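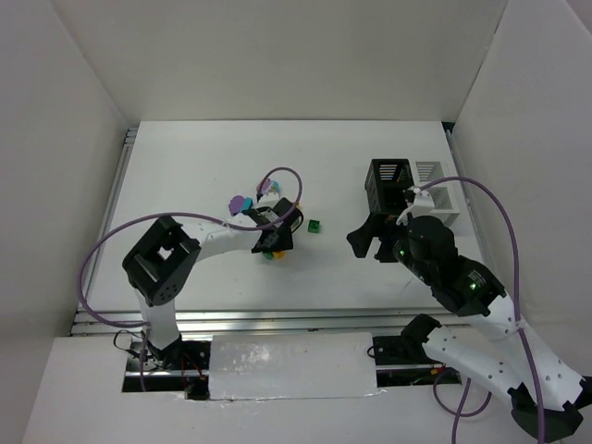

Poste bimanuel, vue de dessus : les deux bras au travail, petites pièces sous la pince gauche.

Accueil | Projets | Rapports | Équipe | Contact

Imprimer cette page | Envoyer par e-mail

Projet Domach : rapport d'avancement, lot logiciel
Destinataire : Fonds Prarcombe
14 mars 2023

Objet de la période

Le travail a porté sur la planification à deux bras et sur la perception des petits objets. La partie mécanique n'a pas changé depuis le rapport précédent.

Planification

Le planificateur traite maintenant les deux bras comme un seul système. Dans l'ancienne version, chaque bras réservait sa moitié de table et attendait que l'autre soit revenu au repos avant d'entrer dans la zone centrale. La réservation se fait désormais par volume et par intervalle de temps. Sur 158 séquences rejouées en simulation, quatre se terminent encore par un blocage mutuel. Kalliopi Tsolakis a isolé la cause pour trois d'entre elles : une marge de sécurité comptée deux fois au niveau du poignet. La correction est écrite, les tests de non-régression restent à passer.

Les câbles ne figurent pas encore dans le modèle de collision. Nous utilisons une enveloppe fixe autour de chaque avant-bras, ce qui interdit certaines approches pourtant praticables.

Perception

Le jeu annoté compte 2957 vues, dont 2152 pour l'entraînement. La segmentation est satisfaisante pour les pièces isolées, comme le petit cube vert posé à l'écart sur la table. Elle l'est moins quand les pièces sont regroupées et partiellement masquées par la pince. Les objets clairs sur fond blanc posent le même problème : le contour de la boîte blanche à fentes, derrière la pince droite, se perd souvent dans le fond. Un essai avec seuil adaptatif est en cours chez Fiore.

Outillage

Le journal d'exécution enregistre les consignes, les positions articulaires et les images sur une horloge commune. Le décalage de 54 ms signalé par Drotmont venait du tampon d'acquisition et a été corrigé. L'outil de relecture permet de reprendre une séquence à partir de n'importe quel instant, sans relancer le planificateur.

Écarts et suite

L'intégration du module de saisie a deux semaines de retard, sans effet sur le budget. Prochaines tâches : modèle de câble simplifié, dernier cas de blocage, livraison de la documentation de l'interface à Drotmont.

Contact : équipe logicielle, projet Domach | © Domach 2023 | Haut de page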